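Bakke handheld gripper — build log and open faults
Ticket 211
Status: open
Component: finger drive, wrist camera, logging
Location: home build, bench work in the shared workshop

Summary

Gripper fails to close fully on command after a few minutes of use. Opens normally. Fault is intermittent and gets worse the longer the unit is held. Secondary fault: the logged finger position drifts away from the real one, so recordings made late in a session can't be trusted.

Hardware

Body is the second Bakke print. Finger drive is a single Akuron servo working both fingers through a linkage. Controller is a Wotell board on firmware 40, powered from a bench supply or a battery pack. Fingertips are flat, black, bolted on. Camera is fixed to the body and looks out along the fingers.

Steps to reproduce

1. Power up and let the homing routine finish.
2. Open to full travel.
3. Cycle open and closed, with nothing held, up to 100 times.
4. Watch for a gap left between the tips at the closed position.

On the bench supply the gap shows up late in the run, if at all. On battery it shows up much sooner.

Log

First check was the linkage. Pins out, cleaned, refitted dry. No play worth mentioning. Fault unchanged.

Swapped the battery for a fresh one. Fault unchanged. Swapped the lead between pack and board for a shorter, thicker one. Fault came on later but still came on. Left the new lead in.

Put a meter across the servo supply. Voltage sags each time the servo starts to close and recovers by the end of the stroke. Sag is deeper on battery. The board does not reset, so it had gone unnoticed.

Changed the closing ramp in the config from 100 to 70. Closing is visibly slower and the gap is gone on the bench supply. On battery it still appears towards the end of a run. Kept 70 for now.

Took the unit home for floor-level tests, as the workshop bench is the wrong height to try the reach properly. Wanted something with a rough surface and a thick rim, so used the big woven basket on the tiles by the carpet edge. Fingers open for the approach, body held low, basket rim as the target.
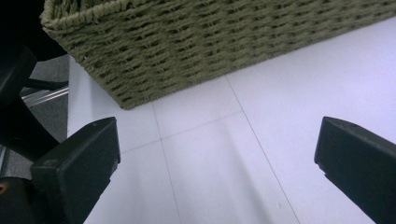 The rim is a harder job than the wooden blocks used on the bench. Rolled cord gives under the tips, the servo carries on pushing, and the current stays high for as long as the grip is held. Two holds on the rim were enough to bring the fault on from a cold start. Casing over the servo was warm to the touch afterwards.

That points to heat as well as voltage. Let the unit stand until the casing was cool, repeated the empty cycles, no gap. Did one hold on the rim, then the empty cycles again, and the gap was back.

Pulled the log from the floor session and compared it with the video. Logged position says fully closed at moments where the tips are clearly apart. The board records the commanded position. It never reads the real one, and the servo has no feedback wire connected. This explains the drift and means the secondary fault is a wiring omission on my part.

Took the servo out. Horn screw was tight but the spline inside the horn is worn on one side. Under load the horn creeps round by a small amount and does not come back. Fitted a Rulletti metal horn from the spares drawer. It needed the linkage hole opening out slightly with a hand drill.

Reassembled, homed again, repeated the empty cycles on battery. No gap. Repeated after a hold on the rim. Gap present but smaller, and it clears when the servo cools.

Current state

Worn horn: replaced, closed.
Supply lead: replaced, closed.
Closing ramp: left at 70 until the heat question is settled.
Position logging: open. Feedback wire to be run to the spare input on the Wotell board. The channel is already in the firmware but switched off.
Servo heat under hold: open.

To do

Add a hold limit so that the drive backs off once the fingers have stalled — the firmware has a setting for it, but it relies on the feedback wire, so that job comes first.

Cut vents in the next print of the body, on the side away from the hand.

Try softer pads on the tips. They should need less force on a rim or handle, though they will change the closed position and homing will have to be redone.

Mark all recordings made before the horn was changed as unreliable for finger position. Video from those sessions is fine to keep.

Ticket stays open until a full battery run passes with holds included.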